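Used Weldu electric van, battery question
Vans and Light Vehicles > Buying and Selling

kerbside_kit
Looking at a used Weldu van from the dealer in Kivotdale. It's ex-lease and was on a catering round. They want 700 down and 300 a month. Range on the dash says 32 miles at full charge. Is that normal, or is the battery on its way out?

flatbed9
Low. Mine is the same model and shows more than that in November. Ask for the cell report, and don't sign until you've read it.

Madton_Mo
Disagree. The dash figure goes by the last few trips, so short hops with a heavy load drag it down. I'd take it out on a proper road for an hour before worrying.

flatbed9
An hour's drive won't show you one weak module. The report will.

kerbside_kit
I've asked for it. 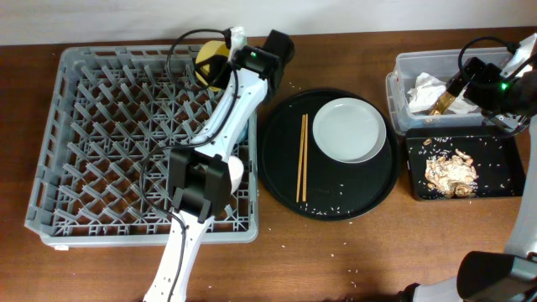
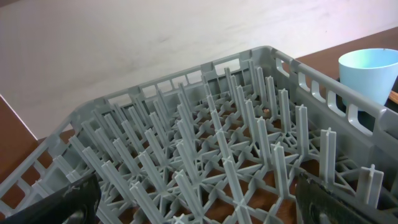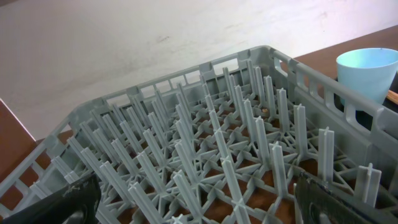
The warranty is 13 months on the battery and nothing on the charger. Does that sound right for a dealer?

Madton_Mo
Jerneo in Madton gave me the same on the battery but covered the charger too. Worth asking them to match it.

oldtipper
Check the charge port flap and the rear door seals as well. Ours let water in on both sides and the dealer called it wear and tear.

kerbside_kit
Thanks. Going back on Saturday for a longer drive. If there's no report by then I'll leave my deposit at home.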